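Gripper comparison, second progress report
Prepared for the Stetura fund by the Flurkavell project group

Since the last report we have finished the simulated part of the comparison and started setting up the bench part. Both grippers now run on the same simulated arm with the same wrist view, so the recordings can be compared directly. The Wendt controller settings were frozen in September and have not been touched since.

We ran 900 simulated grasps over 19 object models. The set was chosen to include awkward shapes as well as plain blocks: things with a narrow middle and thick ends, and rounded things that tend to roll. Textures and table colours are changed between batches so that the vision side does not learn one background.

The two-sided linkage gripper has taken most of our time. Its fingertip blocks are thick, and from the wrist view they hide part of the object when it lies close to one finger. The bone-shaped model is a good test of this.

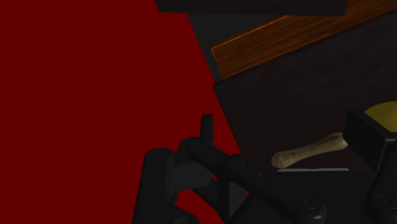
Musley asked whether the hidden part matters if the arm has already settled on a grasp point before the fingers get that close. The reply went on to say that a second view from the side would be cheap to add in simulation but would cost us a mount and a cable run on the bench, and that the money might be better spent on spare fingertips.

We agree in part. The grasp point is usually fixed early, but the controller still corrects the wrist angle on the way in, and that is where the linkage gripper loses time. We will run one batch with the correction switched off and report the difference before asking for a side camera.

Two items are behind plan. The contact settings for curved objects need retuning, as the fingers sink slightly into the surface in some runs. The bench arm also needs a new adapter plate, now on order.

Spending is within budget. No change to the end date is requested.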